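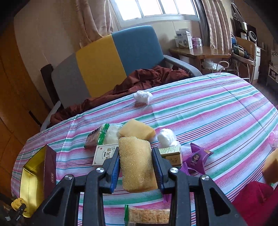
Decha Yimyam wrote back to us that the question about deposits was the wrong one to begin with, and that we ought to have asked first whether an owner still had the money at all by the time a guest wanted it returned. We thought about that letter for a good while, and it is the reason this section of the paper is longer than we had planned.

Figure 4. Yellow sponges on a striped cloth, one of them held upright in a black gripper.

4. Deposits and the Slow Season

Most small lodging businesses in the Brener valley and along the Zurnlow shore take a deposit when a guest books. The amount varies from place to place, and so does the name people give it (we heard "holding money," "the first night," and, from several of the older inns, just "the check"). What the owners share is a habit of spending it early. A deposit that comes in over the winter for a summer stay tends to go toward the heating bill or the insurance, or toward whatever part of the roof has started to worry people. By the time the guest arrives, or calls to say that plans have changed, the money has usually been at work for months.

We wanted to know how common this was, and we were lucky to have the Sisodia list to start from, which covers 1,374 inns, cabins, guesthouses and small campgrounds in the two areas. Letters went out in January to every address on it. We had working contact details for 1,150 of them in the end, and 424 owners or managers filled in the whole form. We are grateful to every one of them, and particularly to those who added pages of their own in the back, because those pages taught us a great deal that our tidy little boxes could not.

The answers fell into a pattern that will not surprise anyone who has run a seasonal business. Owners who kept deposits in a separate account were mostly the ones who also had income from somewhere else, such as a second job in town or a spouse on a steady wage. Owners who lived on the lodging alone were far more likely to tell us that deposits went into the same account as everything else. It would be easy to call this poor planning, and one or two early readers of our draft did use that phrase, but we do not think the forms support it. Many of the owners in this second group could tell us to the week when their cash would run low – they simply had no other money to put in its place.

Refund rules are where the two groups part ways most clearly. Those with a separate account tended to offer a full refund up to a fairly late date, and they described cancellations as a nuisance. Those without one wrote stricter rules and then, quite often, did not follow them. Again and again we read that a guest had called with a sad story and the owner had sent back part of the money, or had moved the stay to the following year and hoped for the best. A moved stay costs nothing on the day it is agreed, but it fills a bed next summer that will bring in very little new cash, and owners who had moved a large share of their bookings knew that perfectly well.

We also asked about Ustent, the booking service that many Zurnlow owners joined together. It holds each deposit until the guest checks in. Guests seem to like this, as far as the owners can tell, and several owners said it had brought them visitors they would never have found on their own. The same owners found the wait for the money hard. A few had gone back to taking bookings by phone through the winter and opening their Ustent calendar only in spring, which struck us as a sensible arrangement, though a tiring one for whoever answers the phone.

There are limits to all this that we should set out plainly. The form went to businesses that were still open, so the places that closed are missing from our answers, and we would dearly like to have heard from them. We did not ask to see anyone's books. Our question on deposits also came before our question on savings, and following the letter quoted at the start we have turned the two around in the version we are sending out next.

September 26, 2022 | By the Sisodia Survey Group
Last updated in January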